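About Vistommont

Vistommont is a research company that teaches robot arms to do small household jobs by learning from people. A person does the job with hand-held grippers, the cameras record it, and a model is trained on the recordings. Myung-ja Na started the company and still leads the methods work. 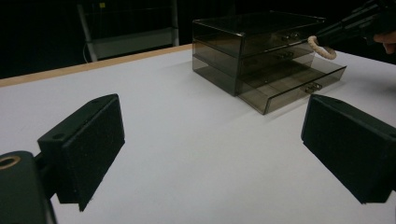 OUR RESEARCH

The current project is called Dalisay. It covers drawers: opening one, putting something in or taking it out, and closing it again. We picked see-through drawers on purpose — tinted plastic is hard for a camera to judge, and the edges of one drawer show through another.
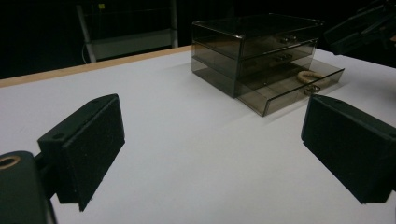 How much data does one task need?
For the drawer task we trained on 2,387 demonstrations. A first version with 300 could open a drawer but often missed the handle on the way back.

Each demonstration is checked before it goes into training. We throw out the ones where tracking was lost, and we keep the slow and clumsy ones, which gave us a model that recovers better after a bad grasp.

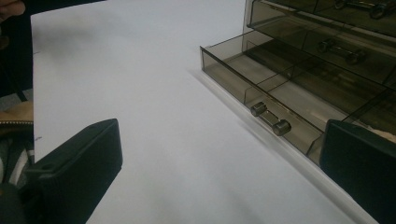 What We Found

Adding a head-level view to the gripper views helped most when a finger blocked the handle. In our August test the model trained on both finished 113 trials, against 27 for the model trained on gripper views alone. Both got the same number of tries. Arero, our labeling tool, came out of this work and is now used on every project at our Cindberg lab.
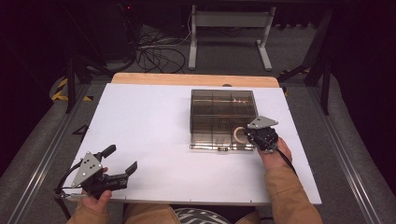

Can other groups use the recordings?
We share them with university labs on request. Write to the Cindberg office and say which task you are working on.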